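Replacing the finger pads on a hand-held gripper

Applies to the black plastic hand-held grippers on the Mameck bench. Allow 53 minutes the first time.

Pads are due every 300 hours of use, or sooner if parts start slipping. The last set on gripper 2 went 1,277 grasps past the first slip before anyone logged it, and Hwa-young Wang had to throw out the whole September batch. Log the first slip.

What you need

Urnetti pad strip, 143 mm
Small hex driver
Isopropyl alcohol and a lint-free cloth
Plastic scraper

Steps

1. Clear a white surface and lay the gripper on it. Small screws show up better there than on the gray mat.

2. Pull off any rubber cover and set it to one side. Pull straight — twisting tears the tab.

3. Lift the old pad from the top corner with the scraper. Do not use a blade. Aasen fingers are softer than they look.

4. Wipe both inner faces with alcohol and let them dry.

5. Cut the new strip in half, press one piece onto each finger and hold for a minute.

6. Close the fingers and look straight down the seam. Stray material caught between them shows as a dark, ragged line with wisps sticking out at the bottom. Open the fingers, pick it all out and close them again.
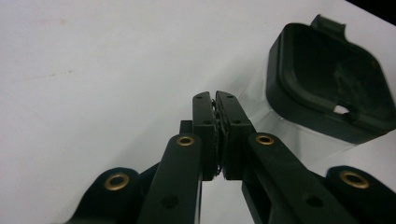

7. Work the linkage through its full travel. Watch the brass eyelets, two on each side, and stop if an arm binds at any of them.

8. Refit the cover, reset the hour count and initial the sheet.

If the fingers still don't meet evenly, leave the gripper on the Ponmont shelf with a note for Boonsong Wannasri. Do not shim the pads.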